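This site uses cookies to remember your settings. Accept all | Manage preferences

Visit report: open day at the Truvholm centre for children's wellbeing

The Truvholm centre opened its doors to parents, teachers and school nurses on 17/08/2026. It runs after-school courses in attention and relaxation for children aged six to twelve. Entry was free, with booking by e-mail. I attended the morning session, which started late owing to a fault with the door entry system.

The building is a former dental surgery on two floors. The ground floor holds reception, a cloakroom and the larger of the two practice rooms. Floor covering is cork throughout. Lighting in the practice rooms is on dimmers and can be set from a panel by the door. Staff keep it low for breathing exercises and bring it up for drawing and discussion. Noise from the road was noticeable on the ground floor with the windows open and acceptable with them shut.

The standard course, named Suruvine, has 10 sessions of forty-five minutes. Each session follows the same order: arrival, a short body scan, one main exercise, then a written or drawn record that the child takes home. Groups are capped at eight. The main exercise in week one is listening to a bell until it can no longer be heard. By week six the children are expected to sit for four minutes without prompting. The leader I spoke to said that most groups reach three.

A second course, Rangel, is meant for children moving up to secondary school. It uses the same outline but replaces the body scan with a worry diary. I looked through the blank diary. The print is too small for younger readers, and the pages for the weekend are half the size of the others for no stated reason.

Līga Siliņa

Parents asked mainly about evidence and cost. On evidence, the centre collects a questionnaire before and after each course and has 100 completed pairs so far. There is no comparison group, and the staff said so plainly. On cost, a school can book the full Suruvine course on its own premises for 1,295 euros, including mats. Travel is charged separately. 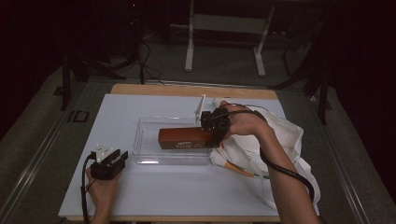
Līga Siliņa

The upper floor has the smaller practice room and a parents' library. The library lends books for three weeks and holds a fair number of titles on sleep, which were the most worn. Access is by stairs only. A lift is planned, but no date was given.

Questions closed at noon. Handouts were available in two languages, and the course timetable for the autumn was pinned up in reception. Two of the after-school groups were already full.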